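Round red board and a wire bundle: how do you keep small assemblies sorted at the bench?

Posted in Workbench & Hobby Electronics
326 views, 3 answers

skelholm_barb (Barbara Gajewski)

Okay, bench people, I need help with trays. I've been putting together round boards and their wire harnesses, and my layout at the moment is four yellow plastic trays around a stainless steel one in the middle, all on a white table.

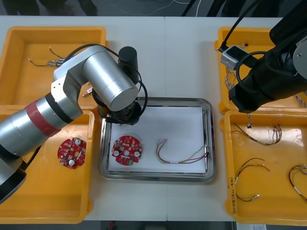 The steel tray is where the work happens. I put a sheet of white paper in the bottom, then one board and the wires that go with it, and the yellow trays hold whatever is coming up or whatever I haven't figured out yet. I got the idea from my sister, who does beadwork and swears by having one "now" tray and a bunch of "later" trays. It's been a big improvement over what I was doing before (everything in a shoebox, don't ask).

But I keep running into the same few problems, and I'd love to hear how other people handle them.

First, the boards look way too much alike. They're all round and red, and when I come back after dinner I have to stare at them to work out which one I was on. The one in the steel tray has a central hole and notches around the edge, and the other one has an oval opening, so fine, I can tell those two apart if I slow down. I don't always slow down! Last month I matched a harness to the wrong board and didn't catch it until the connector wouldn't seat.

Second, the wires. The bundles are thin red, yellow, green and brown ones with a little white label sleeve around the middle, and they will not stay put. I straighten them, I turn around to get my glasses, and the ends have curled up again. I've been laying them sideways next to the board so I can see both ends, but then the steel tray feels full with just two things in it.

Third, the tiny stuff. I have short harnesses with black and red leads and little metal connectors, and right now one of those trays is mostly air with a couple of small pieces rolling around in it. It feels silly to give that much table to something that size. But if I put the small parts in with the big parts I lose them under the boards.

And a side question about the steel tray itself. It has those raised rounded rims, so nothing slides off, and it wipes clean, but is metal a bad idea under a circuit board? Is the paper enough? Nothing is powered while it's in there, this is all sorting and matching and looking for damage before assembly.

Budget is small. I'm not looking for a wall of drawers, I have one table and I'd like to keep using the trays I've got. I do this from 2 in the afternoon until I get hungry, so it gets packed up and brought out again a lot, and that's probably half my trouble.

Thanks in advance!

Miłosz Szulc

Hi Barbara, your layout isn't far off from mine, so I'll tell you what I changed over the years and you can steal whatever fits.

Mixing up the boards: give every tray one meaning and don't let it drift. Mine go clockwise from the top left. Waiting, being worked on, needs a second look, done. I wrote it on masking tape and stuck the tape on the outside of the rim where my sleeve wouldn't rub it off. Took me an embarrassingly long time to stop using "needs a second look" as a place to dump screws, but once I quit doing that, the mix-ups pretty much ended.

Then I'd put a paper slip with each board. You already have paper in the steel tray, so use it! I write the board name and the harness name right on the sheet, in pencil, and when the board moves to another tray the sheet moves with it. New board, new sheet. I also draw a quick outline of the cutout (round hole, oval, whatever) because my handwriting is terrible and the little drawing is what I recognize when I come back to it. With your two, a circle and an oval would do the trick.

Wires. Don't fight the curl by bending them back the other way, you'll stress them right where they go into the connector and that's the worst spot for it. I lay mine on a strip of foam with slits cut across it and tuck the bundle into a slit at each end. I cut mine from packing foam that came around a Mirkholm lamp, and it has been on my bench ever since. If you'd like something quicker, a small loop of soft hook-and-loop tape near the label sleeve works too. Leave the sleeve itself alone. I slid one off once to "tidy up" and then had two identical bundles and no idea which was which.

The steel tray: paper is okay for keeping the board from getting scratched, and it makes small parts easy to spot, which I love. But paper isn't static protection, and bare metal isn't a great surface for electronics either. A charged board that touches metal can discharge fast, and if there's a coin cell or a capacitor with some charge left in it, you could short things across the bottom. What I'd do is get a cheap dissipative mat, ground it properly, and cut a piece to line the tray (check the mat's instructions about connecting the cut piece, a loose scrap that isn't grounded won't do much). Wear the wrist strap too. And check your plastic trays, because ordinary plastic can hold a charge, and yellow doesn't tell you anything one way or the other. If they're the dissipative kind there's usually a marking molded in or something on the packaging.

For the tiny parts I use a tray inside a tray. A shallow jar lid sits in the corner of the big one, and connectors go in the lid. You keep your layout, nothing rolls under a board, and the rest of the tray is free for something bigger.

Drusano13

just use egg cartons lol. Been doing it for years, one hole per connector, close the lid and you're done. Cardboard ones, the foam kind are bad for static.

Also why four trays? I have 2 and I lose less stuff. More trays = more places to forget things in.

Eskola_bench

I'd go along with most of what Miłosz said, especially the labels. Couple of things to add.

You mention packing up and bringing it all out again. That was my biggest source of mistakes when I shared a table with the family. What helped was a big flat board under everything (mine is an old shelf) so the whole arrangement lifts off in one go and goes on top of the bookcase with a cloth over it. Your trays never change position, so your "where was I" problem gets smaller. Measure the bookcase first, mine overhangs by an inch and I've bumped it more than 3 times.

On the cartons, I would NOT put electronics in them. Cardboard sheds little fibers that get into connectors, and I've spent an evening with tweezers picking fuzz out of a socket. Small pink or silver antistatic bags are cheap, you can write on the label, and they stack in one tray standing up like index cards.

Also, match the harness to the board before you put either one in the "waiting" tray. Bag them together. Then the only question left when you sit down is which bag comes next, and the steel tray only ever has one set in it.

skelholm_barb (Barbara Gajewski)

Wow, thank you all! I turned the trays over and there is no marking that I can find, so I'm going to assume they're ordinary plastic and keep the boards bagged when I'm not working on them. Mat and wrist strap are ordered. I've done the masking tape labels already, and the circle and oval drawings, and I put a jar lid in the corner for the connectors (pickle jar, washed it twice, still smells like pickles).

Miłosz, how wide are the slits in your foam? I tried a kitchen knife and mine came out pretty ragged.

Miłosz Szulc

Barely a slit at all, just one straight cut with no foam removed, so it grips a little. Use a fresh craft blade and a metal ruler. Two cuts per bundle, one near each end, and keep them back from the connectors so you aren't pulling on those when you lift it out.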